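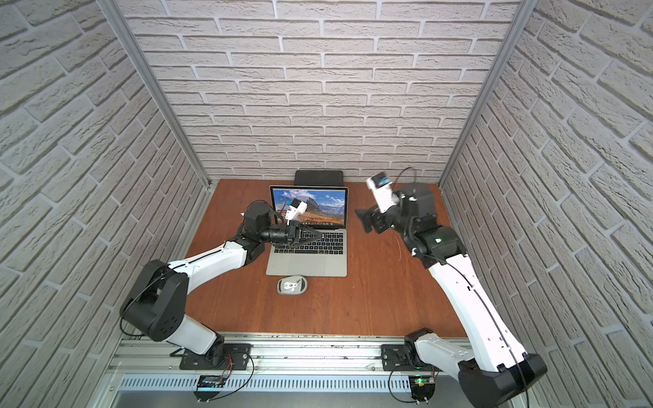
Gretia two-arm desk kit, from Umemura. Review, month one

Quick one as I'm typing this between jobs. Been meaning to write it up since October.

Question I keep getting asked is can these things do chores yet. Proper ones. Wiping down, tidying a bench, putting stuff back where it goes. Short answer, sort of, slowly, and you'll be standing next to it.

What you get for the money: two arms, grippers, the little boards, a bag of bolts and a manual that has clearly been through a translator twice. 329 for the month's hire from Böttcher, delivery to Breltstead on top. Took me 2 evenings to set up. The manual says one.
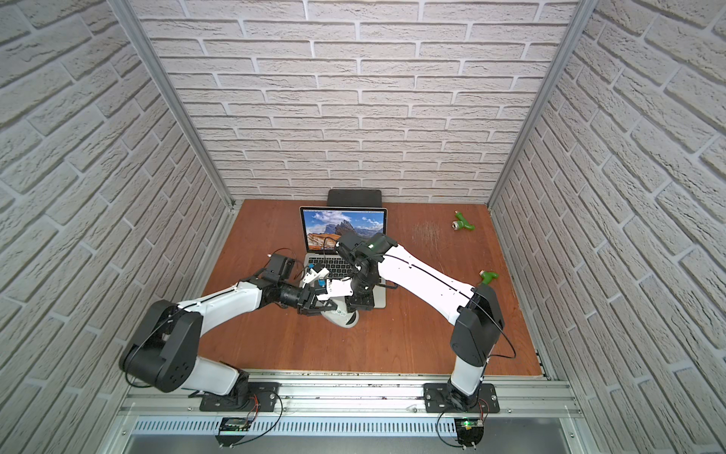

Both arms in at once over the laptop, grippers nearly touching.

Reach is good. Better than I thought. Both arms get to the middle of the desk without a fight, and the joints are smooth enough at low speed. Turn the speed up and there's a wobble that takes a second to settle, so I leave it low.

Picking up: chunky things fine. Sponge, mug, box of screws, all fine. Thin things flat on the table, forget it. A cloth is a lottery. I gave it a folding job with tea towels and timed it, 59 seconds for one towel and it looked like I'd sat on it. My best run was 6 towels in a row before one went on the floor. My daughter does the same pile in no time and complains throughout.

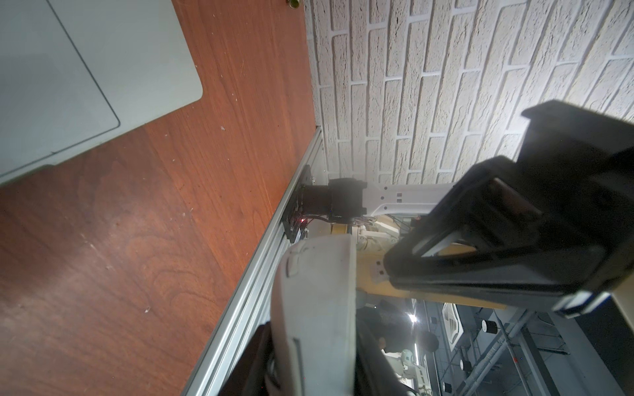 Handing over from one arm to the other is where it earns its keep. If the left can't get round something, the right takes it, and most times that works. When it dosen't, you get both arms politely holding the same object and neither letting go. Stop button, start again.

Wouldn't let it near anything with a screen unless I was watching. Grip force is set in a menu three levels down and goes back to default when you power off. Daft. Jörg Ruppert on the owners' forum has a fix for that, a short startup script, works a treat and should of been in the box.

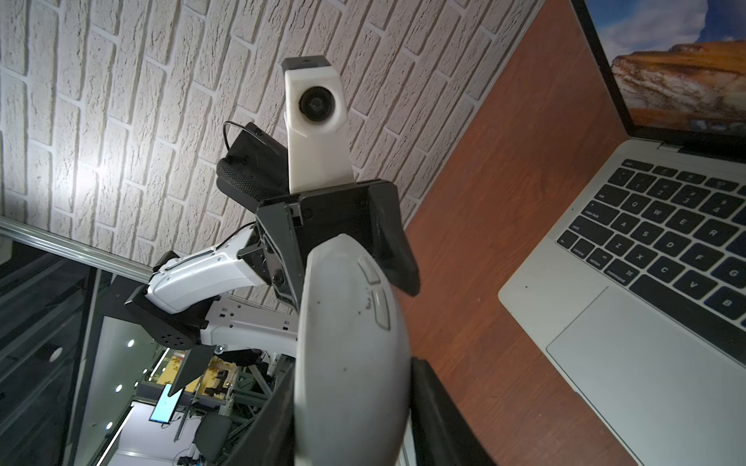 Noise is ok. A whine when it holds a pose, you stop hearing it by lunch. Cables need tidying, get yourself some clips. Support at Umemura answered in a day, friendly, did not solve the wobble.

For a shop floor, same part, same spot, all day long? Yes I'd think about it. For a house, where everything's been moved since this morning, no. Not this year.

Good: reach, handover, spares easy to get
Bad: cloth, thin stuff, that menu, manual
Score: three and a half out of five. Would hire again, wouldn't buy.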